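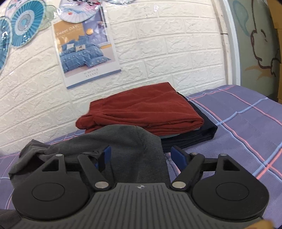

We are looking for people to take part in Fondness, a study of how clothes are kept, worn and washed at home. Most of what is written about clothing deals with buying it or throwing it away. We want to know about the time in between: what goes back in the drawer, what goes in the wash, and what sits on a chair for days. A grey garment left crumpled on a purple plaid sheet would be one entry in the diary, and so would a coat on a hook or a pile of socks on the stairs. You do not need to be tidy to take part, and you do not need to own many clothes.

What you will be asked to do

You will keep a clothing diary for 17 days. Each evening you write down what you wore, where you put it when you took it off, and anything you washed, dried, ironed or mended. Most people in the pilot spent almost 10 minutes a day on it. The diary can be filled in on paper or on a phone. 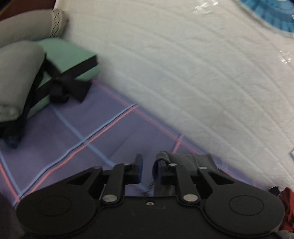

At the end of the diary there is a talk by telephone with one of the project team. We will ask about a few items you have had for a long time and why you still have them. The call is recorded for our notes and the recording is deleted once it has been typed up. You can skip any question.

Who can take part

You must be 18 or over and living in Ivwood or one of the villages nearby. We need 50 people in all. We would particularly like to hear from:

People who share a room or a wardrobe
People who use a launderette
People who wash clothes for someone else, including children
Anyone who wears a uniform for work

Only one person from each household, please. If you work for Ostex or Gwilliam you cannot take part, as both are paying towards the study.
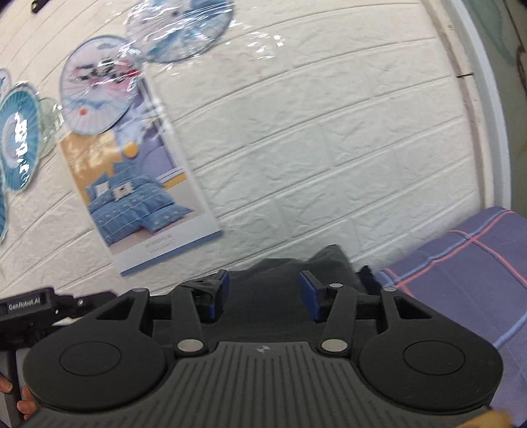
Photo: Fondness project

Payment and expenses

You will receive four shopping vouchers, one for each stage: joining, the halfway point, the finished diary and the telephone call. If you stop early you keep the vouchers you have already had. Launderette costs are not covered. Paper diaries come with a stamped envelope.

Your details

Names and addresses are kept apart from the diaries. Nothing we publish will say who you are. You may leave at any time by letting us know, and you do not have to give a reason. Please do not send us photographs of other people in your home.
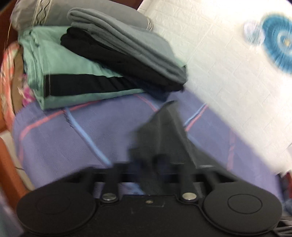 At the bedside

How to apply

Write to Beca Humphreys at the Fondness project office, Ivwood Library, giving your name, a telephone number and the best time to ring. Say whether you would like the paper diary or the phone one. Applications close on 23/05/2020. Diaries will go out once all the places are filled, and a short report will be sent to everyone who took part in October.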